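Search this journal
Enter keyword, author or DOI
Advanced search

4.2 What households did while the work stood still

We were delighted by how much people wanted to tell us about the weeks in which nothing happened. Our diary form had a single line for days without work, and we had expected most households to tick it and move on. Instead they wrote in the margins, on the back and, in one home in Ullstead, on a strip of lining paper folded into the envelope. Of the 3,427 diary entries we coded, over 400 were made on days when no tool was picked up at all, and these are some of the richest in the whole set!

The pauses were rarely empty. People moved lamps from one side of a half-painted room to the other, slept in it, ate in it, and changed their minds about it. One couple had settled on a built-in bench beneath the window. After a long gap in August they dropped the bench completely, having found that everyone in the family liked to stand there with a cup of tea. We call this kind of change a "lived revision", and it turned up in 30 of the homes we followed.

Lived revisions differ from the changes of plan described in Section 4.1, which came from cost or from a late delivery. They tended to be small and cheap, and they were nearly always made by the person who used the room most during the day. They were also remembered fondly. When we went back for the second interview, people who had grumbled all through their diaries about bare plaster would walk us straight to the thing they had changed and tell us the whole story of it (often twice).

Shares 2

Small fittings were a favourite place for this. Shelves, hooks and boards for notes were left until last in most written plans, yet they went up, came down and went up again while the larger jobs waited.

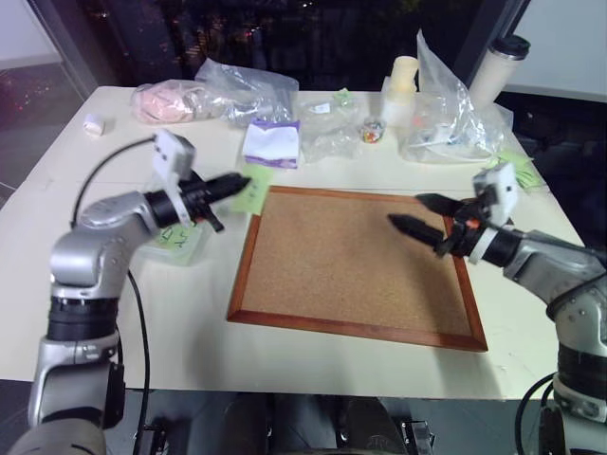 Words: Anastasia Chatzigeorgiou, for the Nolumero home study
Figure 3. Framed cork board on a table.

A board for notes has no fixed place in a room until somebody has lived with it, and our diaries are full of them being tried by the door, over the desk and beside the fridge. The Zitby planning sheet, which all our households were given at the start, asks for the position of such things before any work begins. We now think that question comes far too early, and we would love to see it moved to the final page or left open.

We do not want to make the waiting sound better than it was. Dust, cold floors and missing skirting wore people down, and two households left the study during a pause. Still, the link between pauses and later contentment with the room is strong enough in our interviews that we looked at it again using the Stamatopoulos scale, and the results are given in Section 4.3.

Comments 2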